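Wilard Mini Hall Drum review

I bought the Wilard drum in November for a music corner, after a cheaper one from Hundeck split along the seam. It was one of 80 or so listings on Clorton under "kids' drums," and one of the few with a tacked head and no glue.

Sound
Sharper than I expected from something this small. Hit in the middle, it gives a short, dry thump. Near the rim it turns into a click. There is very little ring, so it won't carry across a big room, but it is loud enough to keep a group of kids in time. I would not play it in an apartment after 8 p.m.

Build
The red finish is glossy and shows fingerprints. The gold studs run all the way around the head and none have worked loose. The head is not perfectly even in color – mine has some grayish patches – and that has made no difference to the sound. A small metal ring on the side lets you hang it up, though I keep mine on the table.

Sticks
Two plain wood rods, no varnish, rounded at the ends. They are light and fine for small hands. Adults will want something heavier. Wogan sells a thicker pair that works well with it.

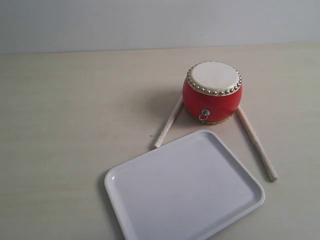
Verdict
Good value for a first drum. I would like a stand in the box, and a bag for the sticks. If you need volume, buy the next size up – otherwise this one does the job.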